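A Long Talk About Late Invoices, Shoeboxes and Getting Paid

The founder of Bhuiyan, the bookkeeping practice in Skemham, had promised me an hour and gave me most of an afternoon. I had come with a page of questions about small businesses and cash flow, and I think we got to four of them, because every answer led off into another story, and the stories were better than my questions anyway. What follows is as much of it as I could fit.

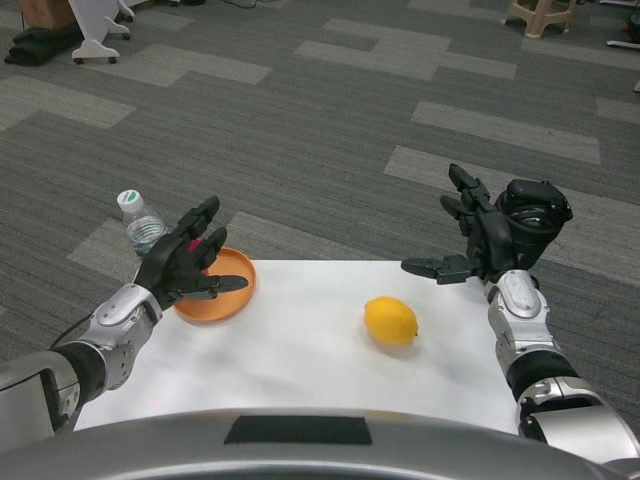

Page last changed: 2/17/25

I asked first how the practice began, and the answer went back to a lumber yard in Gondby, where our founder spent several years in the accounts office before going out alone.

"I was the person who opened the mail," the founder told me. "You learn a great deal about a company by opening its mail. I could see that we were busy, I could see the trucks going out every morning, and I could also see that the checks weren't coming in. I was young and I thought somebody upstairs must have a plan for that. Then one winter they asked me to list every unpaid invoice on the books, and the list came to 916. I typed it all up and carried it upstairs, and I remember the owner just holding it. He put on his reading glasses and took them off again."

The yard survived, I'm glad to say, and the list turned into a career. Over the following months our founder called customers one after another, and found that most of them weren't refusing to pay. Plenty had never received the bill. Some had received it made out to the wrong company, or without the order number their own office needed, and it had gone into a tray and stayed there.

"People picture collections as being tough on the phone," came the explanation, with a good deal of laughing. "I'm hopeless at being tough on the phone! I would call up and ask how they were, and then I'd ask if they had everything they needed from us. You would be amazed how often they said no, and told me what was missing, and I sent it over that same day."

I wondered whether that still works now that so much billing is done by software. The practice uses a program called Bisemon for most of its clients, and I had half expected to hear a sales pitch for it. I didn't get one.

"Bisemon is fine. I like it. It sends the reminder when I tell it to and it adds things up correctly, and I don't miss my old adding machine one bit. But a reminder that goes out to the wrong address goes out to the wrong address every two weeks, very politely, forever. Somebody still has to look. I tell every new client to pick up the phone once an invoice is a week late, before they're angry, while it's still a friendly call. If you wait until you're angry you'll either say too much or you'll put it off again."

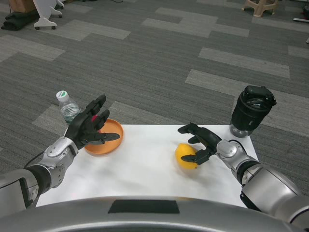
There is also the matter of sending the bill in the first place. This was plainly a sore point, and we stayed on it for quite a while. Painters, caterers, piano tuners, people who do lovely work and finish it on time, will let a month go by before they write up the invoice - they're tired, or they feel shy about asking, or the next job has already started.

"I had a client who did upholstery, wonderful upholstery, and all the job tickets lived in a shoebox. We went through it at the kitchen table. There was one ticket in there for $626, for a pair of armchairs, and the chairs had been delivered so long ago that the customer had since moved to Gondby. We sent the bill with a little note of apology and the customer paid it by return mail. She said she'd been wondering. But that money could have bought fabric all that time, you see. It was sitting in a shoebox doing nothing for anybody."

I confessed to a shoebox of my own at this point, and was treated very kindly about it.

The conversation moved on to what a business should keep in the bank. I have heard so many rules about this over the years that I no longer trust any of them, and I said so. The founder doesn't care much for rules either, but does ask every client to work out one number, the cost of simply opening the doors for a month: rent, wages, insurance, the phone, the loan payment. Two months of that, set aside in a separate account, is the goal for the first year.

"Separate is the important word. If it's in the same account, it looks like spending money, and you'll spend it, and so would I. Put it somewhere you have to go and visit. And don't feel bad if you start tiny. I have clients who began with whatever was left on a Friday - well, whatever was left at the end of the week, some of them close on Fridays - and it grew, slowly, and then one December the furnace went and they had the money to fix it. They called me up to tell me about the furnace. They were so proud."

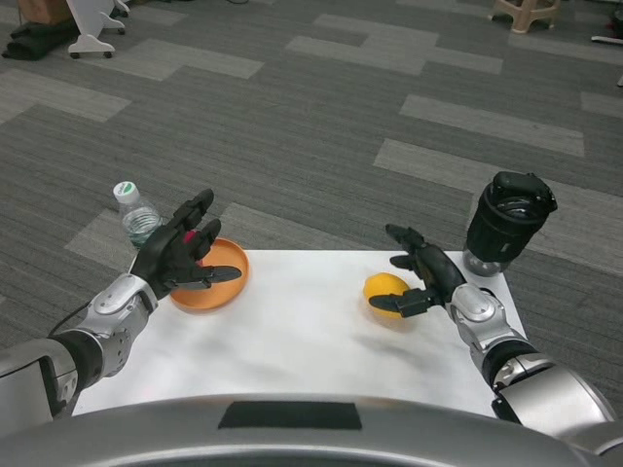 Then there are deposits, which too many small firms are nervous of asking for. The worry is always that the customer will go elsewhere, and I put that to the founder, having felt it myself in my freelance days.

"A few will. I won't pretend otherwise. But think about which ones. If someone can't manage a part payment before you've bought the materials, how is the final payment going to go? Write it on the estimate, in ordinary words, with the date it's due. Don't hide it at the bottom and don't apologize for it. Most people will just nod and ask where to send it."

We finished on taxes, as I suppose we had to. The advice was to move the sales tax out of the main account on the day it comes in, and to read the notices when they arrive instead of saving them up. I asked what happens when somebody has saved them up, a whole drawer of them, and is too frightened to open the first.

"Then they bring me the drawer," the founder said. "I mean it, the actual drawer, I've had it come in on the passenger seat. I make coffee and we open them in date order. The first few are the hardest, and after that people usually start opening them faster than I can write them down."

The practice takes new clients from Skemham and Gondby throughout the year, though anyone with a drawer is asked to call before tax season.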